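Search this guide Enter keyword Go
Home > Manuals > Ternlow Home Arm Kit > Section 6

6. Bed Clearing and Blanket Handling
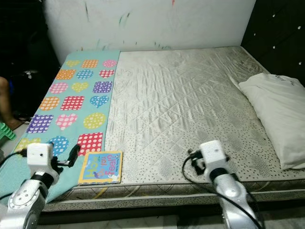 Photo: Kastilside Documentation

Bed clearing is a supervised task in this release. The Ternlow kit can pick up single items and pull a light blanket toward a marked edge. It cannot fit sheets, smooth a quilted mattress cover, or fold to a fixed size. Plan for an operator to finish the job.

6.1 Set-up

1. Park the base parallel to the front edge of the mattress and lock the wheels.
2. Set the reach limit to 700 mm.
3. Wipe both wrist camera lenses.
4. Check that each cable has slack at full extension.
5. Load the Skustow soft-goods profile.

6.2 Running the task

1. Clear rigid items first. Books, including board books like the one beside the blanket, are gripped by the short edge.
2. Move pillows away from the headboard by hand. Pillow pickup is not supported.
3. Select BLANKET > PULL. Start with grip force at 34 percent.
4. If the gripper closes on the mattress cover, press HOLD, open the gripper, and raise the arm before retrying.
5. Straighten the blanket by hand.

NOTE: Printed blankets and wrinkled satin-like covers can confuse edge detection. In Hermans bench trials, the blanket edge was found on 49 of 200 attempts without operator correction.

CAUTION: Keep people outside the reach limit while the arms are powered. Do not run this task with a child or pet in the room.

Previous: 5. Table Clearing | Next: 7. Laundry Sorting

Contact Kastilside Support | © Kastilside | Back to top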